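複合機でスキャンした書類をパソコンの共有フォルダーに保存する設定手順
文:Piyumi Weerasinghe カテゴリー:プリンター・複合機 更新:2月 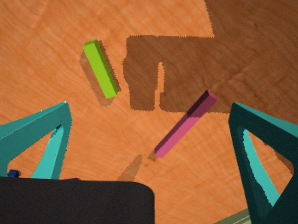
はじめに用意するもの
スキャンした書類を複合機からパソコンのフォルダーへ直接送る機能は、メーカーによって「フォルダー送信」「ネットワークフォルダーへのスキャン」「SMB送信」などと呼ばれています。名前は違っても、設定する内容はほぼ同じです。パソコン側で受け取り用のフォルダーと専用のユーザーを作り、複合機側にその場所とユーザー名、パスワードを登録します。

手順はWindows 11のパソコンと、Ornenの事務用複合機を使って書いています。ほかの機種でも項目名を読み替えれば進められます。Windows 10でも大部分は同じですが、設定画面の並びが一部違います。

作業の前に次のものをそろえてください。
・管理者権限のあるWindowsのアカウント
・複合機の管理者パスワード
・複合機とパソコンが同じネットワークにつながっていること
・設定を控えるためのメモ用紙またはテキストファイル

複合機の管理者パスワードは、初期値が本体背面のラベルや導入時の書類に書かれている場合があります。リース品では、保守会社が設定していて利用者には知らされていないこともあります。その場合は先に保守会社へ問い合わせてください。

メモに書いておく項目は次のとおりです。作業の途中で埋めていきます。
・パソコンのコンピューター名
・パソコンのIPアドレス
・複合機のIPアドレス
・共有名
・スキャン用のユーザー名

パスワードは同じメモに書かず、会社で決められた方法で保管してください。

手順1 パソコンのコンピューター名を確認する
「設定」を開き、「システム」から「バージョン情報」に進みます。画面の上のほうに表示されている「デバイス名」がコンピューター名です。

デバイス名に日本語や全角文字が含まれていると、複合機から見つけられないことがあります。「このPCの名前を変更」から半角英数字の短い名前に変え、パソコンを再起動してください。使える記号はハイフンだけと考えておくのが無難です。

このページではコンピューター名をDOWとして説明します。自分の環境の名前に置き換えて読んでください。

手順2 パソコンのIPアドレスを固定する
複合機の送信先には、コンピューター名でもIPアドレスでも登録できます。IPアドレスのほうがつながりやすい反面、アドレスが変わると届かなくなります。ルーターから自動で割り当てられている場合は、固定しておきます。

固定の方法は二通りあります。

ルーター側で固定する方法
ルーターの管理画面を開き、「DHCP固定割当」「アドレス予約」などの項目に、パソコンのMACアドレスと割り当てたいIPアドレスを登録します。パソコンの設定は自動取得のままで構いません。ノートパソコンを別の場所でも使う人には、こちらを勧めます。

MACアドレスは、コマンドプロンプトで次のように入力すると表示されます。
ipconfig /all

「物理アドレス」と書かれた行がMACアドレスです。有線と無線では値が違うので、実際に使っているほうを登録してください。

パソコン側で固定する方法
「設定」の「ネットワークとインターネット」を開き、使っている接続のプロパティに進みます。「IP割り当て」の「編集」を押して「手動」を選び、IPv4をオンにします。入力する値の例です。
IPアドレス:192.168.1.50
サブネットマスク:255.255.255.0
ゲートウェイ:192.168.1.1
優先DNS:192.168.1.1

ゲートウェイとDNSは、変更前にipconfig /allで表示された値をそのまま使います。IPアドレスは、ほかの機器と重ならない番号を選んでください。ルーターが自動で配る範囲の外にある番号にしておくと、あとで重複しません。範囲はルーターの管理画面のDHCPサーバーの項目で確認できます。

複合機のIPアドレスも、同じように固定しておくことを勧めます。スキャン送信だけなら必須ではありませんが、管理画面を開くときや印刷のときに困らなくなります。例では複合機を192.168.1.123としています。

手順3 ネットワークの種類を「プライベート」にする
「設定」の「ネットワークとインターネット」から、接続中のネットワークのプロパティを開きます。「ネットワークプロファイルの種類」が「パブリック」になっていたら「プライベートネットワーク」に切り替えます。

続いて「ネットワークの詳細設定」から「共有の詳細設定」を開き、プライベートネットワークの項目で「ファイルとプリンターの共有」をオンにします。パブリックネットワークのほうはオフのままにしてください。

「パスワード保護共有」もオンのままにします。オフにすれば簡単につながると書いている解説もありますが、同じネットワークにいる誰でもフォルダーを開ける状態になりかねません。スキャンした書類には契約書や本人確認書類が混ざることもあるので、ここは変えないでください。

手順4 スキャン専用のユーザーを作る
ふだん使っているアカウントで送信することもできますが、専用のユーザーを作ったほうが管理しやすくなります。ふだんのパスワードを変えるたびにスキャンが止まる、という問題も避けられます。Microsoftアカウントでサインインしているパソコンでは、ユーザー名の書き方で迷いやすいため、なおさら専用のローカルユーザーを使ってください。

作成にはコマンドを使うのが早道です。スタートボタンを右クリックして「ターミナル(管理者)」を開き、次のように入力します。
net user scan * /add

パスワードを二回聞かれるので入力します。入力中の文字は画面に表示されません。「コマンドは正常に終了しました」と出れば完了です。

パスワードは半角の英大文字、英小文字、数字を組み合わせてください。記号は複合機によって入力できないものや、正しく送られないものがあります。機種によっては文字数の上限もあるので、長くする場合は取扱説明書で確かめてから決めます。

できたユーザーは標準ユーザーです。管理者にする必要はありません。

パスワードの有効期限
会社の方針で期限が設定されているパソコンでは、期限が来た時点で送信できなくなります。期限を外せるかどうかは、システム担当の部署に確認してください。外せない場合は、パスワードを変える日に複合機側も変更するよう予定表に入れておきます。

手順5 受け取り用のフォルダーを作って共有する
エクスプローラーでCドライブを開き、直下に「scan」という名前のフォルダーを作ります。デスクトップやドキュメントの中に作ると、OneDriveの同期や個人用フォルダーのアクセス権が関係してきて、原因の切り分けが面倒になります。

フォルダーを作ったら、次の順に設定します。

共有のアクセス許可
1. フォルダーを右クリックして「プロパティ」を開く
2. 「共有」タブの「詳細な共有」を押す
3. 「このフォルダーを共有する」にチェックを入れる
4. 共有名が「scan」になっていることを確認する
5. 「アクセス許可」を押す
6. 一覧にある「Everyone」を選んで「削除」を押す
7. 「追加」を押し、「scan」と入力して「名前の確認」を押す
8. 追加された「scan」を選び、「変更」と「読み取り」の許可にチェックを入れる
9. 「OK」で閉じる

ネットワーク越しにほかの人もフォルダーを開いて書類を取り出すなら、その人のユーザーも同じように追加します。

セキュリティのアクセス許可
1. 同じプロパティ画面で「セキュリティ」タブを開く
2. 「編集」を押し、「追加」を押す
3. 「scan」と入力して「名前の確認」を押す
4. 「変更」の許可にチェックを入れて「OK」を押す

共有のほうだけ設定して、セキュリティのほうを忘れる例がよくあります。両方で許可されていないと書き込めません。

手順6 別のパソコンから接続を試す
複合機の設定に進む前に、同じネットワークにある別のパソコンからフォルダーを開いてみます。ここで開けないなら、問題はパソコン側にあります。

別のパソコンのエクスプローラーを開き、アドレス欄に次のように入力します。
\\192.168.1.50\scan

ユーザー名とパスワードを聞かれたら、ユーザー名に次のように入れます。
DOW\scan

フォルダーが開いたら、中に空のテキストファイルを作ってみてください。作れれば書き込みの許可もできています。試したファイルは消して構いません。

別のパソコンがない場合は、この手順を飛ばして先へ進みます。

手順7 複合機の管理画面を開く
複合機の操作パネルでも登録できますが、文字の入力に手間がかかるので、パソコンのブラウザーから管理画面を開きます。アドレス欄に複合機のIPアドレスを入力してください。
http://192.168.1.123/

IPアドレスがわからないときは、操作パネルの「設定」「ネットワーク」「TCP/IP」の順に進むと表示されます。ネットワーク設定のレポートを印刷して調べることもできます。

ブラウザーに証明書の警告が出ることがあります。複合機が自分で発行した証明書を使っているためです。入力したIPアドレスが自分の複合機のものに間違いなければ、詳細を開いてそのまま進みます。

右上の「ログイン」から管理者パスワードを入れます。初期値のまま使っていた場合は、この機会に変更しておいてください。

手順8 送信先を登録する
Ornenの管理画面では「アドレス帳」「新規登録」「フォルダー」の順に進みます。ほかのメーカーでは「宛先表」「短縮宛先」「スキャンプロファイル」といった名前になっています。

入力する項目と値は次のとおりです。
登録名:事務所パソコン
プロトコル:SMB
ホスト名:192.168.1.50
ポート番号:445
フォルダーパス:scan
ユーザー名:scan
パスワード:手順4で決めたもの

登録名は操作パネルに表示される名前です。送り先を間違えないように、部署名や置き場所など、使う人がすぐわかるものにします。

ホスト名とフォルダーパスが分かれておらず、一つの欄になっている機種では、次の形で入力します。
\\192.168.1.50\scan

フォルダーパスに入れるのは共有名です。「C:\scan」のようなパソコン内の場所を書いても届きません。共有フォルダーの中にさらにフォルダーを作って振り分けるなら、「scan\keiri」のように続けて書きます。中のフォルダー名も半角英数字にしておきます。

ユーザー名は「scan」だけで通る機種と、「DOW\scan」のようにコンピューター名を付ける必要がある機種があります。まず「scan」だけで試してください。

「接続テスト」のボタンがある機種では、登録前に押して結果を確認します。成功と表示されたら「登録」を押して保存します。

手順9 スキャンの条件を決める
毎回同じ条件で使うなら、初期値として登録しておくと操作が減ります。「スキャン設定」「初期値の変更」から、次の項目を見直します。

解像度
文字中心の書類は300dpiで足ります。小さな文字や細かい図面がある書類では上げますが、そのぶん容量も増え、送信にも時間がかかります。文字認識をかける場合も、まず300dpiで結果を見てください。

カラーモード
「自動」にすると、ページごとにカラーか白黒かを複合機が判断します。薄い色の印影や蛍光ペンの線が白黒と判断されることがあるので、押印のある書類では「カラー」を選びます。白黒二値は容量が小さい代わりに、写真や薄い鉛筆の文字がつぶれます。

ファイル形式
通常はPDFにします。写真や画像だけを取り込むときはJPEGを選びます。複数ページをTIFFで保存する設定もありますが、受け取った相手が開けないことがあるので、指定されたときだけ使います。

複数ページの扱い
「1ファイルにまとめる」と「ページごとに分ける」があります。領収書をまとめて自動給紙装置に載せ、一枚ずつ別のファイルにしたいときは後者です。

ファイル名
初期値では、機種名と連番、または日付と時刻になっています。連番は複合機をリセットすると最初に戻り、同じ名前のファイルができることがあります。日付と時刻を含む形式を選んでください。複合機の時計がずれているとファイル名もずれるので、「日付と時刻」の設定も一緒に確認します。

白紙ページの除去
両面スキャンで裏が白紙の書類が多い場合に使います。裏写りのある紙では白紙と判断されず残ることがあります。反対に、薄い文字が一行だけのページが消えてしまうこともあるため、契約書のようにページの抜けが許されない書類ではオフにします。

手順10 実際に送信して確認する
1. 原稿を自動給紙装置か原稿台にセットする
2. 操作パネルで「スキャン」を押す
3. 「フォルダー」を押し、登録した「事務所パソコン」を選ぶ
4. 「スタート」を押す
5. 送信完了の表示が出たら、パソコンのscanフォルダーを開く

ファイルを開き、ページの数、向き、文字の読みやすさを見ます。向きが横になってしまう場合は、操作パネルの「原稿の向き」を変えてもう一度試します。

原稿台を使うときは、一枚読み取ったあとに「次の原稿」か「送信」を選ぶ画面が出る機種があります。ここで放置すると、時間切れで読み取った分が破棄されることがあります。

うまく送れないとき

接続できない、サーバーが見つからない
パソコンの電源が入っているか、スリープになっていないかを最初に確認します。スリープ中のパソコンには送れません。「設定」「システム」「電源」で、電源接続時のスリープを「なし」にします。画面が消えるだけなら送信に影響はありません。

電源に問題がなければ、IPアドレスが変わっていないかをipconfigで調べます。無線のゲスト用ネットワークにつながっているパソコンも、複合機から見えないことがあります。ルーターの「プライバシーセパレーター」や「端末間通信の禁止」が有効になっていないかも見てください。

市販のセキュリティソフトが入っている場合は、そのソフトのファイアウォールが通信を止めている可能性があります。ソフトを停止して試すのではなく、複合機のIPアドレスを信頼する機器として登録します。

認証エラー、ログインできない
ユーザー名とパスワードを入力し直します。複合機の管理画面では、以前のパスワードが伏せ字のまま残っていて、変更したつもりでも変わっていないことがあります。「パスワードを変更する」のチェック欄がある機種では、チェックを入れてから入力してください。

それでもだめなら、ユーザー名を「DOW\scan」の形に変えて試します。

パソコンと複合機の時刻が大きくずれていると、認証に失敗することがあります。複合機の時計とタイムゾーンを確認してください。

アクセスが拒否された、書き込めない
手順5のアクセス許可を見直します。共有とセキュリティの両方に「scan」が入っていて、どちらも「変更」が許可になっているかを確認します。ディスクの空き容量も見ておきます。

途中で送信が止まる
ページ数が多い書類や、高い解像度のカラーで起こりやすい症状です。複合機のメモリーがいっぱいになっている場合は、原稿を分けて送るか、解像度を下げます。無線で接続している複合機は、有線に変えると安定することがあります。

急に送れなくなった
以前は使えていたのに送れなくなった場合、次のどれかに当てはまらないかを調べます。
・パソコンを入れ替えた、または名前を変えた
・ルーターを交換した
・Windowsの大きな更新があった
・スキャン用ユーザーのパスワードが期限切れになった
・ネットワークの種類が「パブリック」に戻っている

Windowsの更新後に送れなくなったときは、手順3の設定から見直してください。

古い複合機を使っている場合
古い機種の中には、SMBの最初の版であるSMB 1.0にしか対応していないものがあります。現在のWindowsでは、SMB 1.0は初期状態で無効になっています。「Windowsの機能の有効化または無効化」から有効に戻すことはできますが、安全上の問題が知られている古い方式なので勧めません。

先に次の順で別の手段を検討してください。

一つ目は、複合機のファームウェアの更新です。更新でSMB 2以降に対応した機種もあります。管理画面の「機器の状態」で現在の版を調べ、メーカーのサポートページと比べます。更新中は電源を切らないでください。

二つ目は、FTP送信への切り替えです。古い機種でもFTPには対応していることが多く、受け取り側のソフトを入れれば使えます。ただし通常のFTPは内容もパスワードも暗号化されません。社内の限られたネットワークの中だけで使います。

三つ目は、USBメモリーへの保存か、メールへの添付です。枚数が少なければこれで十分な職場もあります。メール添付の場合は、容量の上限に注意してください。

SMBの署名に対応していない複合機では、Windows 11の24H2以降で接続できなくなる例もあります。この場合もファームウェアの更新を先に試します。

複数の人で使うときのフォルダー分け
BendelのTatside営業所では、経理、営業、総務の3つの宛先を作り、同じパソコンの別々のフォルダーに送るようにしました。手順5のフォルダーの中に「keiri」「eigyo」「soumu」を作り、手順8の登録をそれぞれ行っただけです。スキャン用のユーザーは共通です。

ほかの部署に見られて困る書類を扱うなら、フォルダーごとにセキュリティのアクセス許可を変えます。たとえば「keiri」には経理の担当者のユーザーと「scan」だけを残し、ほかを外します。上のフォルダーから許可が引き継がれているため、「詳細設定」で「継承の無効化」を押し、「明示的なアクセス許可に変換」を選んでから不要なユーザーを削除してください。SYSTEMとAdministratorsは残します。

宛先が増えると、操作パネルの一覧で選び間違いが起きやすくなります。よく使う宛先は「お気に入り」や「ワンタッチ」に登録して先頭に出しておきます。五十音の見出しに振り分けられる機種では、登録名のふりがなも入力します。

設定の控えとデータの整理
設定が終わったら、管理画面の「アドレス帳のエクスポート」で宛先を書き出しておきます。複合機の修理や交換のとき、入力し直す手間が減ります。書き出したファイルにパスワードが含まれるかどうかは機種によります。含まれる場合は、ほかの人が開けない場所に置いてください。

scanフォルダーは受け取り専用にして、ファイルは確認後に保管用のフォルダーへ移します。送信されたまま置いておくと、どれが処理済みかわからなくなります。月の初めに中を見て、残っているファイルを移すか削除する日を決めている職場もあります。

複合機を返却、廃棄するときは、アドレス帳と保存済みデータを消去します。管理画面か操作パネルの「全データ消去」を使い、消去後に宛先が残っていないことを確認してください。ハードディスクを搭載した機種では完了まで時間がかかるので、引き取りの前日までに始めます。パソコン側のスキャン用ユーザーも不要になったら削除します。管理者のターミナルで次のように入力します。
net user scan /delete

関連ページ
複合機のIPアドレスを固定する
自動給紙装置の紙詰まりと読み取り線の汚れを直す
スキャンしたPDFの容量を小さくする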